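Writing for Series Television
Handout 2: The pilot episode and what it must do 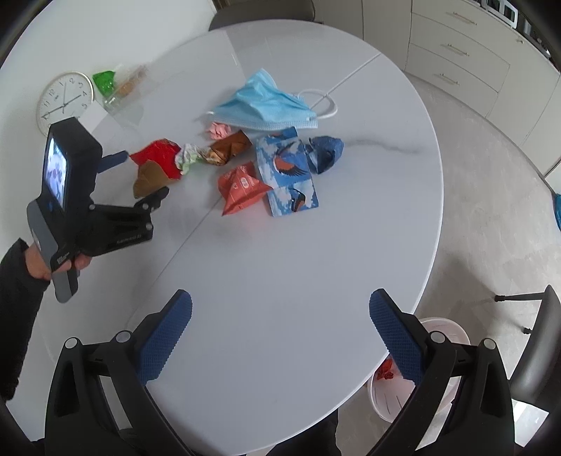

In the last class we discussed the difference between a single drama and a series. Today we look at the pilot, and we use Brider, the hospital comedy drama by Nazma Sivakumar, as our main text. Please have the script with you, because I will refer to pages.

1. The job of a pilot

A pilot has to tell one complete story and also leave open a larger one. Students often write only the second part. They introduce eight characters, give each a secret, and stop. The viewer has then received many promises but no story.

In Brider the complete story is small: a new manager must close a ward before the end of her first shift. The larger story is her quarrel with the senior surgeon, and this is still open on the last page.

2. Where the comedy comes from

Sivakumar writes almost no jokes. The comedy comes from people who speak very politely while they are in a panic. Read the corridor scene aloud in pairs and mark each line where a character says the opposite of what he wants. Then compare it with the opening of Simurik, where the jokes are easy to find and could be moved to another character without damage. I think this is a weakness, but Primo Pace defends it in his essay (in the reader), and you should know his argument.

3. Ensemble and point of view

Who are we with? In a police or hospital drama the writer can move between ranks, and this freedom is dangerous. Kodikara has 70 scenes in its first episode and the viewer stays with one person for 2 of them. Some critics admired the speed. I found it tiring – you may disagree in your paper.

4. Terms to know

Cold open: the material before the titles.
A story, B story: the main plot and the second plot of one episode.
Serial thread: a plot that goes on over several episodes.
Tag: a short scene after the main plot is finished.

Written work

Choose one pilot from the list and write a scene breakdown, one line for each scene. Mark the A story and the B story. Add a paragraph on the tag, if there is one. The paper is marked out of 100 and is due on 26th July. Send it to Arif Chowdhury, not to me.

Reading for next time: Sabina Dissanayake on the second episode of Likell, the first half only.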